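Open Day at Plutby: a morning with the insides of old computers

I'd been meaning to go to the Plutby open day for years (it always clashed with something, usually my sister's birthday), and this May I finally got on the early bus with a flask and a cheese roll and went. Plutby is where Hodeck does its computer repairs and refurbishing, in a long low building behind the station, and once a year they let anyone in for a nose about.

Sointu Koskela was doing the ten o'clock tour, and she got through the safety bit quickly, which I appreciated. Hair tied back, don't lean on the benches, don't touch anything green. There were nine of us, mostly couples, plus a very serious boy with a notebook who asked better questions than the rest of us put together.

First stop was goods-in, which is basically shelves and shelves of desktop towers waiting their turn. They had 2,148 through the door last year, from schools and offices and the odd house clearance, and 872 of those went back out as working machines. The rest get stripped for parts. I'd have guessed a much lower number going back out, to be fair, given the state of my own old one in the loft.

Then we went through to the benches, and that was the part I'd come for.

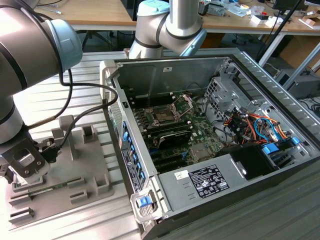 I've always been a bit scared of opening up a computer, so it was lovely to have someone go through what's what. Sointu started with the motherboard, the big green board everything else plugs into, and then the socket where the processor goes. There's a little metal frame over it that lifts up on a hinge, and when it's open you can see where the chip sits. She said the pins in there are the thing people ruin most often at home. One slip of a screwdriver and you're shopping for another board!

The cables got a lot of questions too. Red, orange, yellow, blue, black, all bundled together, and I'd assumed the colours were just to be cheerful, but the power ones go by voltage: red is five volts, yellow is twelve and orange is three point three. The serious boy already knew this. He wrote it down anyway.

Jarmo Sjöberg, who looks after the trays, joined us at that point and I could have listened to him all day. Every job at Plutby starts with a parts tray, he told us, so that whatever comes out of a machine has a place to sit and whatever's going in is laid out ready. He used to work with old egg boxes and margarine tubs, and still has two of them on his windowsill for screws. I came home and immediately reorganised my sewing drawer, so he's got a lot to answer for.

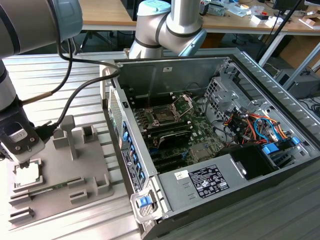
Someone asked how you know which way round a processor goes, and the answer is that there's a tiny mark on one corner that you match up with a mark on the socket. It should drop in under its own weight. If you find yourself pushing, stop. Memory is the other way about, you have to give it a proper press until the clips snap over, and Jarmo reckons half the "dead" computers he sees from the public just have a stick of memory that's worked a bit loose. I've got one at home that beeps at me, so guess what I'm trying this weekend.

After that we had a break in the canteen. Tea was free, cardamom buns were not, and I had one and then another. I got chatting to Shufen Ren, a retired maths teacher who'd come over on the train and was hoping to talk them out of a cheap machine for her allotment society. She did, too. I saw her wheeling it back to the station on a luggage trolley.

We were allowed another wander round the benches before the noon tour came in.

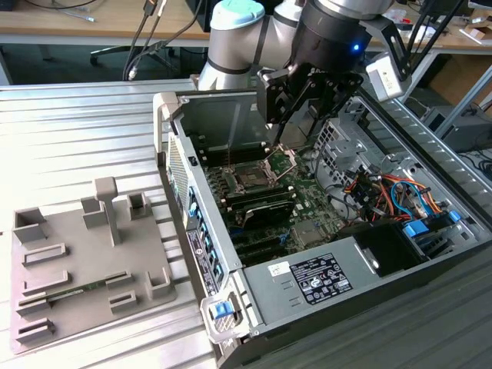
Photo: Venla Mäkelä / Hodeck

What I liked best second time round was the case itself. I'd never noticed how much thought goes into one: blue plastic latches by the drives, blue clips down the back for the expansion slots, and a carry handle at the corner. Sointu says she'd take a case like that over a pretty one any day, and having once skinned my knuckles on a pretty one, I'm with her.

The shop by the exit had refurbished keyboards and a box of odd leads. I bought a lead. Entry is free but you do need to put your name down beforehand, the tours fill up fast, and the bus back only runs once an hour so check the time before you settle in with a bun.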